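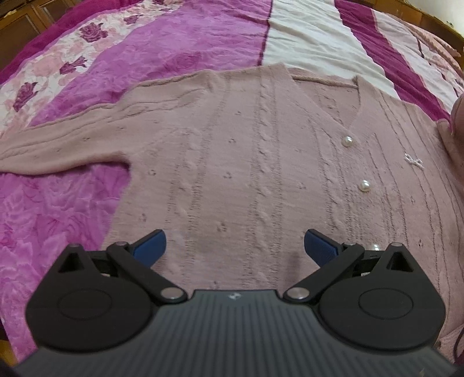 Photo: Lutfa Navaratnam

How to fold a knitted cardigan so it keeps its shape

By Samira Mahasneh
9 Oct 2021

Knitwear is better folded than hung. On a hanger the weight of the wool pulls on the shoulders and leaves two bumps that are hard to get out again. A cable knit is heavier than a plain one, so it suffers more.

The cardigan in the photo has cables down the front, small eyelets between them, pearl-white buttons and a little white bow on the chest. The method is the same for any button-up knit with long sleeves.

What you need

A bed or a large table. A bed is easier for most people, as you can smooth the bedspread first and work at a comfortable height. If you use a table, put a towel down so the knit doesn't slide about.

A sheet of plain tissue paper if the cardigan has beads, bows or anything else sewn on.

A clothes brush or a lint roller.

Before you start

Check that the cardigan is clean and fully dry. Moths go for wool that has been worn and put away with food or skin oils on it, and a damp cuff will smell by the time you open the drawer again. Feel along the ribbing and the button band, where the knit is thickest and dries last.

Look over the buttons while you are there. If one is hanging by a thread, sew it back on now. Any snags should be eased through to the wrong side with a blunt needle or a fine crochet hook. Don't cut them.

Folding

1. Lay the cardigan on its back, front facing up, and do up all the buttons. On a V-neck, check that the two sides of the neckline meet evenly above the first button. If one side sits higher you have probably missed a buttonhole.

2. Pull both sleeves straight out to the sides. Smooth them from the shoulder down to the cuff with a flat hand. Don't tug at the cuff, which stretches.

3. Smooth the body from the shoulders to the hem. Use the cables as a guide: they should run straight down. If they lean to one side, lift the hem and lay it down again.

4. Brush off any fluff. Go lightly over openwork, as bristles can catch in the holes.

5. Turn the whole thing over so the buttons face down. Put the tissue under the front first if there is a bow or beading.

6. Fold one sleeve straight across the back. At the opposite side seam, turn the rest of the sleeve down so that it lies parallel to the side. Do the same with the other sleeve.

7. Fold each side in towards the middle by the same amount. The fold should fall between two cables if you can manage it – a crease across a cable makes a thick lump.

8. Bring the hem up to the shoulders, or fold in thirds if your drawer is shallow. Turn it over and the buttons will be on top.

Storing

Keep heavy knits at the bottom of the pile and fine ones on top. I stop at six in a stack. Any more and the lower ones get pressed flat, which spoils raised cables.

For the summer I put mine away in June in a cotton bag with a cedar block. Avoid sealed plastic for long spells. Take everything out once or twice over the season, shake it and fold it along different lines.

If it comes out creased

Lay it flat and hold a steam iron just above the surface, without touching, then pat the knit into place and leave it until it is cool and dry. Keep the steam away from pearl-type buttons – some plastic ones go cloudy.

More in this section: Washing wool by hand / Sewing on a shank button / Getting rid of bobbles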